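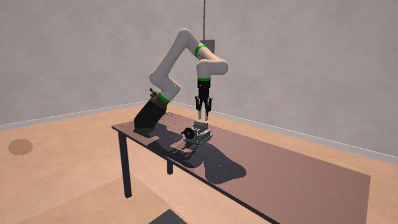

White arm, green rings, long table.

Home | About | Recipes | Archive | Contact

So I finally made the rye bread again, the one from the bakery in Grirndale that I went on and on about back in December. Mikkel Dalsgaard (he ran the counter there for years, lovely man) wrote the recipe on the back of a receipt for me, and of course I lost it in the move. Found it last week inside a cookbook I never open!

It wants 500 grams of dark rye flour and a starter that's been fed the night before. I use the Plurnar flour when the store has it, and whatever's cheap when they don't. Then it sits for 24 hours, and I'm terrible at that part. I kept lifting the towel to peek.
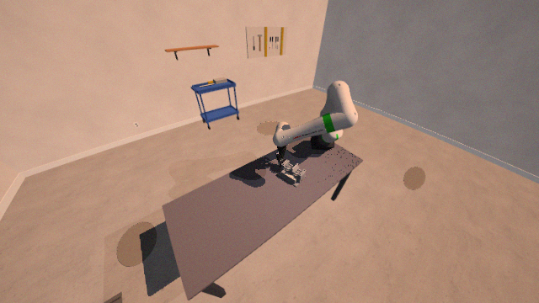
My first loaf came out like a brick, I'll admit it. I'd skipped soaking the seeds and they stole all the water from the dough. The second one got a proper soak and a spoonful of dark syrup, and oh, the smell in the kitchen at 9 in the evening! I was supposed to let it cool overnight. I cut it after an hour and the middle was gummy and I ate two slices anyway, with way too much butter.

My sister thinks it needs caraway. I think she's wrong, but I've got half a bag of Gisano caraway in the cupboard, so the next loaf is hers. I'll post the full recipe once I can figure out whether Mikkel wrote "salt, 9 g" or "salt, 4 g." His handwriting is awful.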